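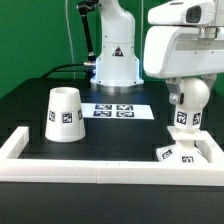 How many photos should you expect from a full day of wedding coverage? From me, between 400 and 500 finished pictures, delivered six to eight weeks after the day.

I get asked this more than anything else, so I thought I'd write down how the number comes about, using a wedding I finished editing in February.

Mayu Honda and Muireann Gallagher booked me from the morning preparations until a little after the first dance. I had Asuka Onishi with me as second photographer. Between us we came home with 3964 frames. The couple received 456.

People are sometimes alarmed by the gap between those two figures. They think there must be three and a half thousand pictures they are missing out on. Most of what goes is repetition. For a group of 17 people I'll take eight or nine frames, and I need one where everyone has their eyes open. During the speeches I keep shooting the top table while people laugh, and there will be a run of 30 in which the good one is obvious and the rest are chewing.

My first pass is quick. I go through everything in time order and only ask whether a picture is usable. Test shots go, missed focus goes, and so do the backs of heads when a guest stands up in the aisle. With this wedding that left 1545. I did it over two evenings, and I don't touch colour at all at that stage. I used to correct things as I went along and it took me twice as long, and I'd get attached to a picture just for having spent ten minutes on it.

Then I leave it alone for a few days. The second pass is slower and I do it in the mornings, usually starting at half past seven before the emails. This is where I pick between near duplicates. I also check that everyone on the family list appears at least once in something other than a posed group. Muireann had given me a list with her two great-aunts marked in pen, and one of them turned out to be very good at avoiding cameras. Asuka had her in three frames, all from the cake table.

Black and white versions are not counted separately. I make them for the pictures where I think it helps, normally a few from the preparations and more from the dancing, where the DJ's lights turn faces green and purple. If you'd like the colour version of one of those, ask and I'll send it.

A few people have asked if they can have all the unedited files. I say no to this, and it's in the contract. I'd sooner spend an extra hour looking for a particular moment if you tell me what you remember. Mayu wrote to ask about her father reading his speech to himself outside the marquee. I had left it out as it was a bit soft. I went back, found it, and added it to the gallery the same afternoon. It's not a sharp picture and she has since had it printed.

Shorter bookings give smaller numbers, though not in strict proportion. The ceremony, the groups and the couple's portraits take up the bulk of any gallery, so a half day might still come to 250. Evening coverage adds fewer than you'd expect. After an hour of dancing the pictures start to look alike.

Guest numbers make less difference than the timetable does. A small wedding with a free hour before the meal will give me more to work with than a large one running 40 minutes late, when the portraits get squeezed into whatever light is left.

If you are comparing photographers, ask to see one complete gallery from a single wedding, start to finish. A website shows the best few from several years. I can send a link to a full one on request, with the couple's permission, and I'm back at my desk from Wednesday to answer emails.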